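Larkell publishes code of practice for hand-held gripper demonstration work

Guidance sets limits on session length, cable routing and record keeping for sites that teach handling tasks by demonstration

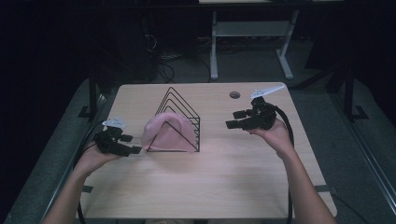 Larkell has released the first edition of its code of practice for sites where operators carry robotic grippers by hand to demonstrate tasks. The document is free to download and applies from December. It covers the workstation, the hand-held equipment, the operator and the records kept for each session.

Existing safety rules for industrial robots deal mainly with powered arms, guarding and stopping distances. Demonstration work falls partly outside them. The gripper is the same class of device that is later fitted to a robot, but during recording a person bears its weight, supplies the movement and stands within reach of the fingers. Sites have so far written their own rules, and these differ widely.

The code was drafted over 17 months by a working group drawn from Larkell, the equipment maker Tromari and the contract recording firm Magbanua. Draft text was tried at 18 workstations run by Magbanua before the final wording was agreed.

Main requirements

Session length. Continuous work with a gripper in each hand is limited to 20 minutes, followed by a break in which both devices are set down. Time spent resetting objects with the grippers still in hand counts towards the limit.

Cables. Each gripper cable must have enough slack for the full reach of the task without pulling on the wrist. Cables must not cross the part of the table where objects are handled. Where a cable passes over a table edge, the edge must be free of burrs and the cable must be checked at the start of each shift.

Workstation. Frames and uprights around the table must be fixed or footed so that they do not shift when leaned on. Floor cables in the operator's standing area must be covered or moved. The table surface is to be cleared of everything that is not part of the task.

Mounted parts. Brackets and markers fitted to a gripper must have no exposed sharp corners on the side facing the operator. Fixings are to be checked for looseness after every 360 recordings, and after any drop.

Soft and open objects. Tasks that combine cloth with wire racks, baskets or similar items need a separate assessment. Cloth can catch on finger joints, and thin rods can trap a fingertip. The operator must be able to let go of either gripper without first freeing the object.

Records. Each session log must state the task, the gripper serial numbers, the software version, start and stop times, and any fault. Failed attempts are to be kept and labelled as such. Deleting them is treated as a departure from the code and must be explained in the log.

Cengiz Gezer, who chaired the working group, said: "Most of the comments we received on the draft were about cables and breaks. The limits in this edition are ones that sites told us they could keep to on a normal working day. We expect to revise the section on soft objects first, as practice there is still changing."

Compliance is voluntary. Sites may declare that they follow the code by completing the checklist in Annex B and keeping it at the workstation. Larkell will not issue certificates under this edition. The code does not replace national law on work equipment or manual handling, and where the two differ the law applies.

A training module based on the code is being prepared by Jollura and will be offered to site supervisors and operators. Comments on the first edition can be sent to the Larkell standards desk using the form in Annex D.

Notes to editors

The code does not cover remote operation, powered exoskeletons or grippers mounted on a robot arm.

Tromari and Magbanua contributed staff time to the working group. Neither company has a vote on the final text.

Annexes A to D are included in the download.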